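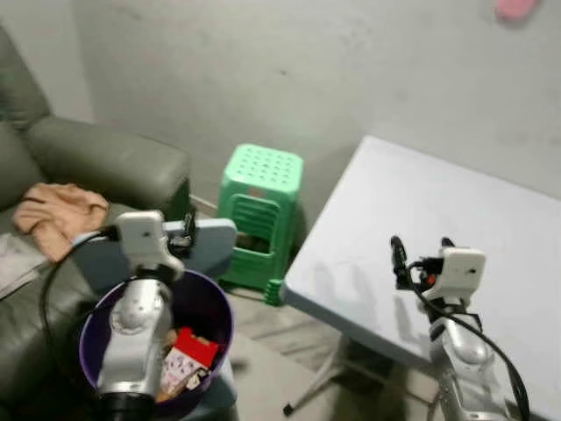 Kistareo is a teaching kit for two-arm robots, made for people who want to show a task with their own hands and do not want to write it as a program. It is used mostly in small workshops and in rooms that look like ordinary homes, where the objects are soft, or badly placed, or both. A crumpled cloth on a sofa seat is a good case. It has no fixed edge to take hold of, it lies in ridges, and the corner by which a person would lift it is never in the same place on the next day. Such a thing is very slow to describe in coordinates and quite quick to show. The same can be said for a package at the bottom of a round bucket, where the gripper must come in over the rim and go down beside the wall, and for a folding table standing at an angle in the corner of a room, with free space on it for putting things down.

Two ways of teaching

Hand guiding. You take the arm by the forearm and lead it. Kistareo compensates the weight of the arm and the gripper, so that you only feel a light resistance, which you can set yourself. The gripper is opened and closed with the button ring on your thumb or with the foot switch. Hand guiding is the best choice for short movements near a surface and for a first contact with a new object.

Remote control. You sit or stand at the Kistareo handset pair and the arms follow your hands. Each handset drives one arm. The operator may look directly at the arms or at the picture from the head camera. We recommend the second as soon as you have had some practice, for the reason that you then see only what the robot will have when it works alone. If you cannot find the cloth in the picture, the robot also cannot find it.

You can change between both ways in the middle of one recording. Many customers bring the arms into place by hand, then go to the handsets for the fine part. The recording is not interrupted and the change is marked in the file.

What is in the box

Handset pair, left and right, with wrist straps
Control unit with mains lead
Button ring in three sizes
Foot switch
Head camera bracket with tilt lock (the camera is ordered separately)
Set of soft cable clips
Makris recording software, licence for 2 computers
Printed handbook in English and Portuguese

The arms and the grippers are not included. Kistareo works with the Fisten two-finger gripper and, with an adapter plate, with most parallel grippers of similar weight. Please write to us before you order if your arms are older than your control cabinet – there are some combinations which we know do not work well.

Recording with Makris

Makris stores the position of every joint, the opening of the gripper and the camera picture on one common clock. One recording of one attempt is called a take. After every take you press Keep, Repeat or Throw Away, and this you can also do with the foot switch, so your hands remain in the handsets. The memory of the control unit holds 2,000 takes of normal length. When it is nearly full, a yellow lamp is lit and you should move the takes to your computer.

Takes which went wrong do not need to be thrown away. If the finger slipped off the cloth and you took hold again calmly, please keep it. A robot which has only seen clean takes does not know what to do after a slip. What you should throw away are takes where you hesitated for a long time in the air, or where your own hand or sleeve came into the camera picture during remote control.

Advice for placing the arms and the objects

Fix the head camera first and the objects after. If the camera is moved later, even a little, start a new session in Makris and give it a new name.

Let the gripper cables hang in a wide curve. A cable that is too short pulls at the last joint when the arm reaches far, and you will feel this in the handset as a false weight. A cable that is too long can catch on the rim of a container or lie down on the very object you want to lift. Put the first clip behind the gripper bracket and try the longest reach before you put the second.

Containers with a dark inside need more light from above. With a deep bucket the wall of the bucket makes its own shadow, and a small dark item lying against it is difficult to see from the head camera.

Shadows of the arms on a pale table top are allowed. They will be there also when the robot works, so it is better that they are in the takes.

Change the position of the objects between takes, but change only one thing at a time in the beginning. Move the cloth, and leave the table. Later you may move both.

Technical data

Handset weight, each: 410 g
Delay from hand to arm: 41 ms over the supplied cable
Arms per control unit: 2 (up to 4 with the extension unit)
Gripper connections: 2, screw type
Foot switch cable: 4 m
Emergency stop: on the control unit, with a second socket for your own stop button
Room use: indoor only, dry

The delay is measured over cable. Wireless handsets are not offered at this moment and we do not plan them for this model.

Safety

Kistareo does not replace a risk assessment of your own cell or room. During hand guiding only one person may touch the arms. During remote control no person may stand within reach of them, and this includes the person who puts the objects back between the takes. Please press Hold before this person goes in. The arms then stay where they are, and the handsets have no effect until both are brought again to the same position as the arms.

Training and support

Every kit is sold with a half day of training at Istel, or by video call if you prefer. The next open training in our workshop is on a Saturday in August and begins at 9.30. You may bring your own objects, and we ask you to do so, provided they fit on a table. Bernardo Carvalho leads the training and also answers the technical questions which arrive by the contact form.

Delivery and spare parts

Kits are built to order. Button rings, straps, foot switches and cable clips are kept in stock and can be ordered one by one. For the handsets we offer repair only – please do not open them, as the spring inside is under tension and the calibration will be lost.

For a price, send us the model of your arms, the type of gripper and one or two sentences about the task you wish to show.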